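洗濯物をたたむのが嫌いだ。洗うのは機械がやってくれる。乾かすのも、うちでは機械だ。なのに最後の一工程だけ、21世紀もだいぶ進んだというのに、わたしは毎晩ベッドの横に立って、靴下の片割れを探している。どうしてここだけ置いてけぼりなんだろう。その疑問だけを鞄に詰めて、2月、雪のVelimholmまで行ってきた。

Velimholmは港と坂の町で、駅前のパン屋が朝6時から開いている(カルダモンのパンがとてもよかった。この記事とは何の関係もないけれど、書いておきたい)。坂を上りきったところの古い紡績工場に、家事ロボットをつくるTradellという会社が入っている。社員は16人。廊下に物干しが並んでいて、最初は生活感のある会社だなあと思ったのだけど、あれは全部「教材」なのだそうだ。

案内してくれたのはBenoît Arnaudさん。もともとはHaltdaleの工場で自動車部品の組み立てラインを設計していた人で、布に転向して何年も経つのに、いまだに金属が恋しくなる日があるという。

「ボルトはね、昨日と同じ形で待っていてくれるんですよ」とArnaudさん。「シャツは待っていてくれない。置いただけで別の形になる」

なるほど、と思った。工場のロボットが上手なのは、だいたい相手が硬くて、同じ場所に、同じ向きで来るからだ。溶接も箱詰めも、極端に言えば世界のほうを機械に合わせてある。ところが家のなかは、だれも機械に合わせて暮らしていない。毛布は波打っているし、シーツの柄はにぎやかだし、服の山の隣にはリモコンだの何だのが転がっている。うちの寝室を思い浮かべて、ちょっと申し訳ない気持ちになった。

では見せてもらいましょう、ということで、実演用のロボットの前に立った。腕が2本、目の代わりのカメラが3つ。台の上には白いタオルが1枚、くしゃっと置かれている。腕がすうっと下りて、端をつまんで、持ち上げて、もう片方の腕が別の角を探しにいく。わたしは思わず息を止めてしまった。角が見つかる。広げる。半分に折る。もう半分。できた! 思わず拍手したら、Arnaudさんは照れくさそうに時計を見た。タオル1枚に200秒。

200秒って、長いです。試しに同じタオルをたたませてもらったら、わたしは8秒だった。勝った、と一瞬だけ得意になったが、うちのタオルは自分でたたむしかないわけで、勝ったところで得はない。

次は子ども用のズボンだった。これがいけない。腕は裾をつまんだものの、持ち上げたとたんに片脚がくるりと裏返り、そこから先は迷子。腕がいったん戻って、また下りて、また同じ裾をつまむ。3回目でArnaudさんが停止ボタンを押した。「裾にゴムが入っていると、輪郭がぎゅっと縮んでしまって、どこが端なのか判断しづらいんです。人間なら指で触ればわかるんですけど」

その「指で触ればわかる」を機械に教えるのが、いまこの分野でいちばん手間のかかるところらしい。やり方はいくつかあって、Tradellで力を入れているのは、人間が手持ちのグリッパーで実際に家事をやってみせる方法だ。二本指の道具を握って、ふだんの部屋で、ふだんの服を相手にする。そのときの動きを道具につけたカメラで記録して、あとで機械に学ばせる。

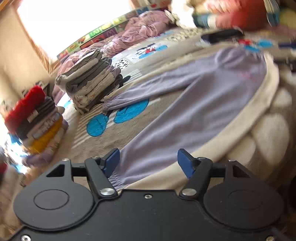

ベッドに伸びたラベンダー色のズボンと、青い指先のグリッパー。奥には、たたんだ服の山。

わたしも握らせてもらった。これがもう、びっくりするほど難しい! 指が2本しかないというのは、料理用のトングで折り紙をするようなものだ。つまむのは意外とできる。困るのは、つまんだあと。ふだんのわたしは、右手で布を持ちながら小指でしわを伸ばし、左の手のひらで押さえ、ついでに親指でタグを内側に入れている。そんなに働いていたのか、わたしの指。毎日いっしょにいるのに知らなかった。

子ども用のズボンに挑戦して、両脚を重ねるところまではなんとかいった。ところが腰のところを持って二つ折りにしようとすると、反対側がずるずるついてくる。押さえたいのに押さえる手がない。額に汗をかいているわたしの横で、Arnaudさんは「いいですね、いまの失敗もいいです」と楽しそうだった。うまくいった動きだけでなく、持ち直したところも役に立つのだという。失敗を褒められるのはずいぶん久しぶりで、つい2本目も引き受けてしまった。

この冬までに集めた記録は1,125回分。多いのか少ないのか、素人にはさっぱり見当がつかない。「Tシャツだけなら、けっこうな数です。でも家庭の洗濯物はTシャツだけじゃないですからね」。フードつき、ボタンつき、裏起毛、ひもが出てくるやつ。シーツに至っては腕の長さが足りないので、今のところ手をつけていないそうだ。ボックスシーツは人間のわたしにもたためないから、そこは責められない。

午後は場所を変えて、町はずれのSjöbergを訪ねた。ホテルや病院のリネンを引き受ける業務用クリーニングの会社だ。ここにはすでに自動でたたむ機械があって、音がすごい。同じ大きさのタオルが次々と吸い込まれ、向こう側からきちんと四角くなって出てくる。1時間に576枚だという。午前中に見た200秒はなんだったのかと思うような速さだ。

ただし、機械の手前には人がいる。山になった洗濯物からタオルを1枚引き抜き、角を出して、広げて、コンベヤーに載せる。その「角を出す」ところは人の手のままなのだ。ラインの女性に、この部分も機械になったらどうですかと聞いたら、「いつでもどうぞ、肩が痛いから」と即答された。それから少し考えて、「でも、ポケットのなかのペンには気づいてくれるのかしらね」と付け足した。前に白衣から青いペンが1本出てきて、ひと釜分がまるごと水玉になったことがあるらしい。

この話を夕方Arnaudさんにしたら、彼はメモをとっていた。

さて、家事ロボットは家に来られるのか。わたしが見たかぎりで言うと、タオルなら頼める。急いでいなければ。Tシャツは、機嫌がよければ。子どものズボンはまだ早い。そして「ベッドの上に積んである服の山を、適当に片づけておいて」は、当分こちらの仕事だと思う。服をたたむだけでも大変なのに、山を崩さずによけて、だれの服か見分けて、引き出しを開けて、すでにぎゅうぎゅうのところへ押し込むのだ。最後の押し込みには、わたしなりの独自の技術がある。

値段のことも聞いた。Arnaudさんはまだ言えないと首を振ったあとで、小さい車くらいにはしたい、と言った。小さい車! 車は靴下を探してくれないけれど、海には連れていってくれる。うちの家計会議ではたぶん海が勝つ。それでも、洗濯機だって最初は高かったはずだし、祖母は二槽式を買った日のことを晩年まで楽しそうに話していた。脱水のときに上に座って押さえたんだよ、と。

帰りの列車を待つあいだに、宿で乾かしたシャツを鞄から出して、ベンチの上でたたみ直してみた。袖を後ろに回し、裾を持ち上げ、小指がすっとしわを伸ばす。意識するとかえってぎこちなくなって、いつもの倍くらいかかった。隣に座っていたおじいさんがこちらを見ていたので、取材でして、と言ってみたが、たぶん通じていない。列車は12分遅れで来た。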